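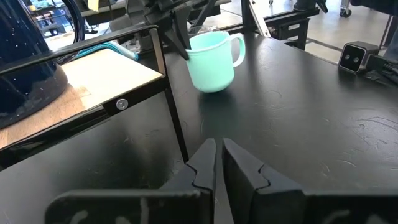

Faint lighter swirls and dust on a matte black tabletop

Posted in Furniture Care by Titilayo Idahosa

I have a large matte black table with a lightly textured surface. It shows dust, faint swirls and fine scratches, worst toward one side and most obvious when light comes across it at a low angle. We use plastic mugs on it, so I don't think heat is involved. I have tried a damp cotton cloth and a general spray cleaner. The spray left a gray haze that took two more wipes to remove. Is there a method that lifts the dust without adding swirls, and can the existing ones be taken out?

Prudesbridge

Separate the two problems. Dust first: vacuum with a soft brush head, then wipe with a clean microfiber cloth, barely damp, in straight lines. Circular wiping is what produces swirls.

For haze, use 5 ml of plain dish soap in a quart of warm water, rinse with a second cloth and dry at once. Wait 20 minutes before judging the result - a textured finish holds moisture longer than it looks.

Scratches in a matte coating can't be polished out. Any abrasive will raise the gloss in that spot and you will have a shiny patch instead.

Andano

Furniture wax worked on mine.

Balogun

I would skip the wax. It fills the texture unevenly and collects dust. I had to strip it off a 40 inch desk with mineral spirits, and one corner is still darker. Test under the edge first if you do try it.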